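Clornis-users mailing list archive
Subject: Re: [clornis-users] Jaw pose drift on door tasks
December, 14:22

> We trained on the locker set with the default pose stream and the policy
> undershoots the handle by a few millimetres on most approaches. It gets
> worse once the door is open. Is this calibration, or is the left/right
> transform being estimated from too few frames? We are on the Jolatstead
> branch with no local changes.

It is most likely the transform. The Jolatstead branch solves for the left-to-right offset once per episode, from the first 300 frames. On table tasks that is enough. On doors the two hands start close together and then separate, so the early frames say very little about rotation.

We re-ran the locker episodes with a sliding window and a marker cube on each gripper, keeping any frame in which both cubes were detected. Median error at the jaw tip fell from 5 mm to roughly 2 mm. The gain was almost all in the second half of each episode, after the door had started to move.

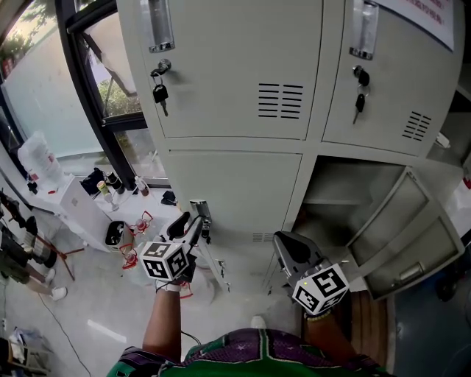 Page last modified: December, 16:05

Both cubes are in the head view at this point, with the lower right door open and the other three closed. Frames of this kind carry most of the weight in the new solve. The vent slots and chrome handles did not produce false detections in our runs, but check your own threshold if you have stronger daylight than we do.

Two cautions. The window should not be shorter than 4 seconds, or the solve becomes noisy when a wrist turns a cube edge-on. And do not mix old and new pose streams in one training run - we did this with 2,000 episodes from the Quiroga set and the policy learned both offsets.

The patch is in the Bilosier repository under pose/window. It needs a full re-export, as cached poses are not invalidated. If the undershoot persists after that, post the residuals per episode and I will look at the hand-eye step.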